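Budget for a second bin picking cell

kiran_rastogi
05/01/2024
We have money for 2 grippers or one better arm by August. Which first?

garba_o
Grippers. Ours is a plain metal one and it does small toys fine.

archana.garg
Disagree. Budget for cable management first. Loose cables cost us 6 days last year.

garba_o
That's a sleeve and some ties, up to 80 dollars. Not a budget line.

kiran_rastogi
Current setup, cup and block pieces in the bin, bin clamped at the corner:

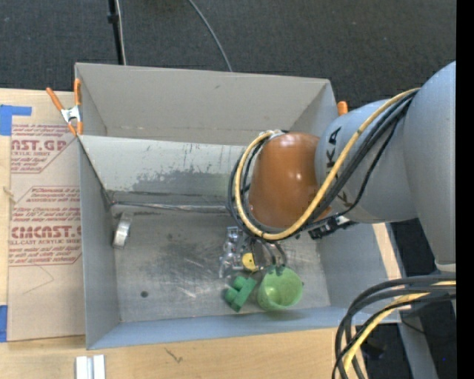 Reply 6
ritu_d
I'd side with Archana. Price the sleeve, then a proper bin, then grippers.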